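Prukik Floor Pickup System
Set-up and Operator Guide
Section 3: Bringing the pickup arm onto a working shift

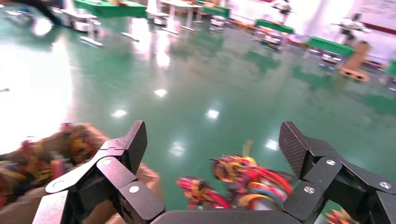 Read this section before the first shift on which the arm will clear items from the floor. Section 2 covers mounting and power. Fault codes are in Section 7. The steps below assume that the arm has passed its mounting check and that a shift lead has an operator login for the Drisivix scheduling panel.

3.1 What changes for floor staff

Before the arm is in service, picking up dropped rope, cord and soft goods is usually shared by whoever is closest. Once it is in service, floor staff leave these items where they fall inside the pickup zone. Staff still handle anything rigid, sharp, wet or heavier than the limit on the arm's rating plate.

The pickup task comes off the staff rota. Two tasks are added: the start-of-shift finger check (3.3) and the exception round (3.5). Assign both by name on the rota. At sites where they were left unassigned, the exception bin was often still full the next morning.

Note: Operators do not need programming experience. Plan for one training session per person, plus one supervised shift.

3.2 Setting the pickup zone

1. Stop the arm and wait for the status light to turn amber.
2. Walk the zone with at least one person who works in it every day. Mark any route they use to reach tables, outlets or exits.
3. On the panel, open Zones and select New.
4. Draw the zone so that it stays clear of the marked routes.
5. Save the zone under a name staff already use for that area.
6. Post the zone map where staff sign in.

Caution: Do not widen the zone during a shift. Staff who signed in earlier will be working from the old map.

3.3 Start-of-shift finger check

1. Put the arm in Service mode. Confirm that the panel shows HOLD.
2. Look at the grip surface on both fingertip pads. Remove fibers with the dry brush supplied. Do not use solvent.
3. Check each hinge for wound thread. Pull thread out by hand, toward you.
4. Check that no screw on the finger links has backed out. If one has, tag the arm out and call maintenance.
5. Close the fingers from the panel and open them again. Both should move evenly.
6. Record the check and return the arm to Run.

Caution: Keep hands away from the fingers unless the panel shows HOLD. A stationary arm may be waiting for its next instruction.

3.4 Setting up for rope and cord

Loose rope is harder to grip than boxed goods. Knots give the fingers something to close on. Frayed ends can slide out or catch in a hinge.

1. Select the Soft/Irregular profile.
2. Set the number of attempts to 3. After the third missed grip, the arm leaves the item and logs an exception.
3. Set the lift pause to On. The arm will hold the item just above the floor before carrying it.
4. Run a trial with items from your own stock. New sample rope does not behave like rope that has been in use.

Note: Polished or coated floors reflect ceiling lights, and the arm can mistake a bright patch for an item. If the log shows repeated attempts at the same empty spot, turn on Glare Mask and repeat the trial with the lights at their normal working level.

3.5 Exception round

1. At the end of each shift, open the exception list on the panel.
2. Put the arm in HOLD before entering the zone.
3. Collect the listed items by hand and place them in the exception bin.
4. Enter a reason for each item. Use Other only if none of the listed reasons fits.

The log holds 2,022 entries and then overwrites the oldest. Export it before it fills. The export includes item records but no staff names, and it should not be used to compare one shift with another.

3.6 Handover

The outgoing lead tells the incoming lead the current mode, the zone in use and any open exceptions. Allow time for this on the rota. If the incoming lead has not been trained, leave the arm in HOLD and go back to manual pickup until a trained person is on the floor.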